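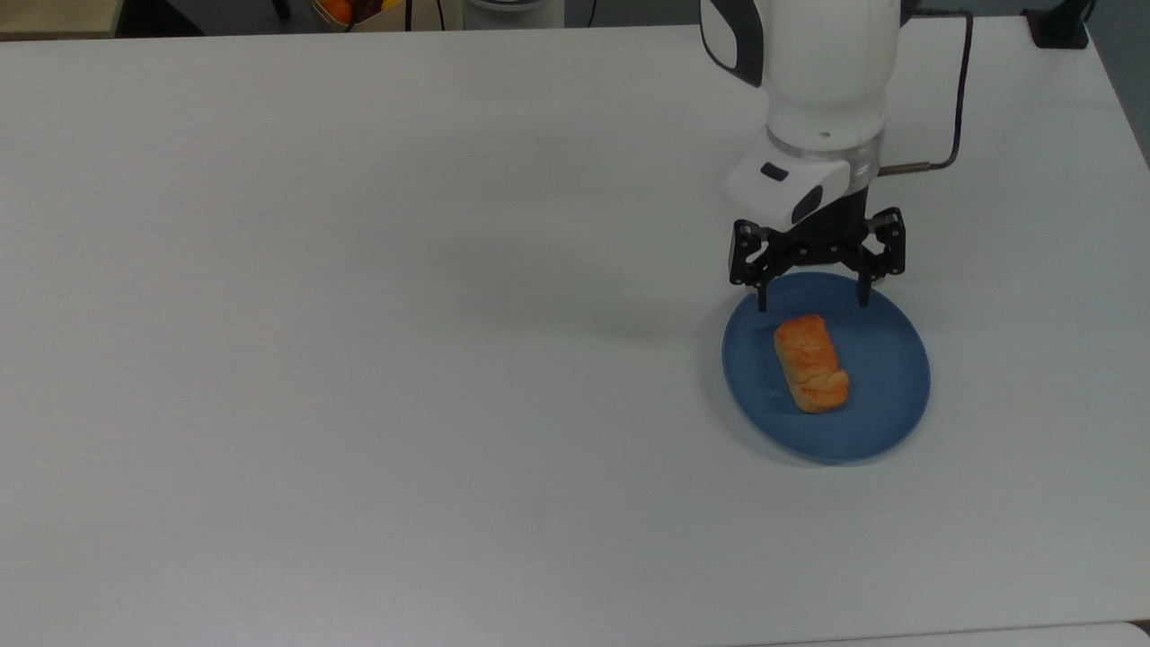
Open day, May. Bench notes

Wrote this up the same evening, with a few lines added the next morning. We had the Isberg visitors from late morning and the Mesulby school group after lunch. Same demo for both: arm over the table, roll on the blue plate, pick it up, move it to the left side of the table, put it down, bring it back.

Setup

Table wiped down at 8.30 and everything moved off it apart from the plate. Plate well over to the right, which leaves the whole left side clear for the put-down. I wanted the roll sitting diagonally, as it does on most of our practice runs, and the fingers wide open before the arm comes down. The start pose is with the fingertips just above the far rim of the plate. From the visitors' side you can see the gap and the roll together, so they know what is about to happen before it moves.

Grip force on the low setting. The high setting is fine for the plastic blocks but it squashes pastry, and the crust comes off in flakes that then have to be brushed out of the finger pads. Speed at 70 per cent for the morning. Dropped it a bit for the school group.

Checked the cable on the right of the arm at full reach both ways. It has enough slack at the bend, but it goes tight if the wrist is turned past the usual angle, so I put the wrist limit back in. Somebody had taken it out after the Plurnport work. Please leave it in.

Morning, Isberg

Ran the pick 4 times for them. Three clean. On the second one the left finger touched the rim on the way down and pushed the plate a little. The arm carried on and got the roll by one end, lifted it, and it swung but stayed in. They were more interested in that one than in the good ones and asked how it would know it had a poor grip. Answer is that it doesn't at present, it only knows how far the fingers closed. I showed them the finger width on the screen for a good grip and for the bad one, and the difference is there if you look for it. Worth trying a simple check on that number.

They also asked about fruit. I said round things are easier to find and harder to hold, and that we haven't done enough runs on oranges to give a figure.

One of them asked for our run count on bread so far. It was 217 in the log before today. I have not added the open day runs, as the settings kept changing.

Afternoon, Mesulby group

Tape on the floor worked well, put it in the same place next time. They kept behind it without being told twice. Lights were brighter by then with the blinds up, and the shine on the crust gave us trouble. It missed once altogether and closed on nothing. Pulled the blinds halfway and it was all right after that.

Let two of them choose where the plate went. One put it right at the near edge, which is outside the area we calibrated, so I had to say no and move it back. Should mark the allowed area on the table before the next visit. Pencil would do.

Question I couldn't answer properly: why two fingers and not more. I said it was simpler and cheaper and did most of what we need. Would be good to have the old suction cup out to show beside it.

To do

Wrist limit: write it on the start-up sheet.
Finger width check after closing. Try it on the saved Isberg runs first.
Mark the plate area.
Blinds half down for all demos.
Clean the finger pads, there is still glaze on the left one.
Send Jayasinghe the run log they asked for, without the open day runs.
More rolls. The ones we have left are too stale to behave like fresh ones and the numbers won't compare.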